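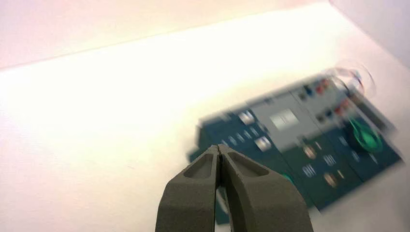 Dark grey fingertips, pressed together.

Section 2: Setting up your Kolo catalogue

Right, you've installed Kolo and you're staring at a blank list. I've set this thing up more times than I care to admit (first for the shed, then for the whole workshop at Zellberg), so let's go through it the way I do it now.

Before you start

Have a pen, a roll of sticky labels and a cup of tea to hand. The free version holds 900 items, and that's plenty for a first go!

1. Open Kolo and tap New catalogue. Give it a dull name you'll recognise later. Mine is called 2712 after the padlock code, and I regret it every time.

2. Choose your shelves. I'd make one per cupboard and leave it there – I once made one for every drawer and spent all of September tidying up the mess.

3. Turn on photos under Settings, then Items. Set the longest side to 3000 if your phone has the space.

Caution: changing the photo size later wipes the small previews, and they take ages to come back.
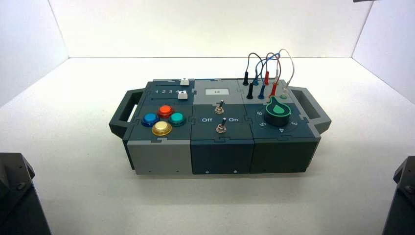

Three-module board with a handle at each end.

4. Add your first item. You only need a name and a shelf, the rest can wait for a rainy day.

5. Print the labels. The Laur printer works straight away, but do switch it on before you open Kolo or it won't show in the list.

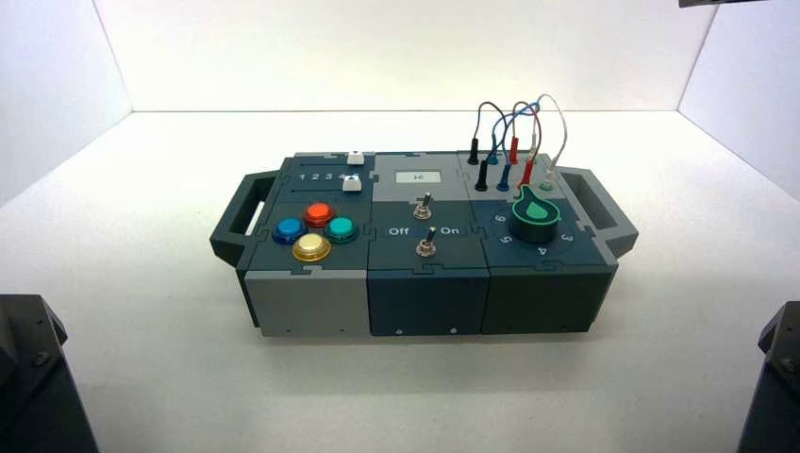
6. Stick each label where you can read it with the cupboard door open. Sounds obvious, but I've got a whole row facing the wall.

7. Tap Back up and pick a folder. I use the Cleltavia one as it syncs overnight, but a memory stick is fine too.

Note: back up again whenever you've added more than 200 items. Big imports are where I've lost things in the past.
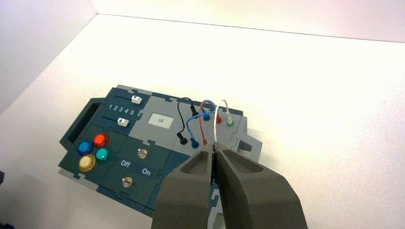 Sharing the catalogue

8. Go to People and tap Invite. New people can look but can't change anything until you tick Can edit next to their name.

9. Ask them to close Kolo and open it again. The shelves should then turn up in the same order as yours, with the newest one at the bottom.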